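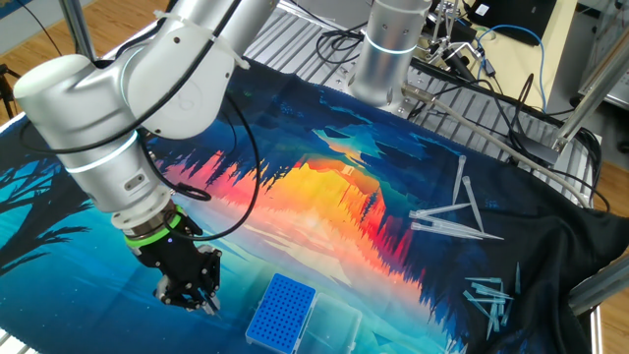
The left arm over the tip rack, Plirnham workshop, 27 January 2025

The quotation from Posten was received this morning and entered against the equipment plan. The price for a second multi-fingered gripper is 3,836 pounds before delivery, which exceeds the sum set aside for it by 238 pounds. The difference may be met from the consumables line, provided that no further pipette tips are ordered before June. Stocks of the short tips are good. The long ones are used less often and should last.

Julley has offered a lower price for a simple two-fingered model. I have asked for the drawing of the mounting flange before giving an answer. The saving would be real, but the rack work was planned with the present hand in mind, and a change of gripper would mean some 20 days of fresh trials. The cost of that time does not appear in either quotation and ought to be written into the plan.

The afternoon was given to the tip rack and the loose tips, laid out on the printed forest cloth. Two matters arose for the budget. The first is cable management. The cable along the outside of the arm is held by a white tie, and a proper set of clips and sleeving should be bought for both arms – a small sum, repeatedly left out of the yearly request. The second is the wiring behind the table, for which I have entered a tray and 3 labelled distribution blocks.

The service agreement with Quiambao falls due in June. Their present terms cover the arms only. I have written to ask whether the grippers can be added, and on what notice a replacement would be sent.

Still to be settled: the delivery charge from Posten, and whether the order must be placed before the end of the financial year. The revised sheet is to be submitted tomorrow, with both quotations attached.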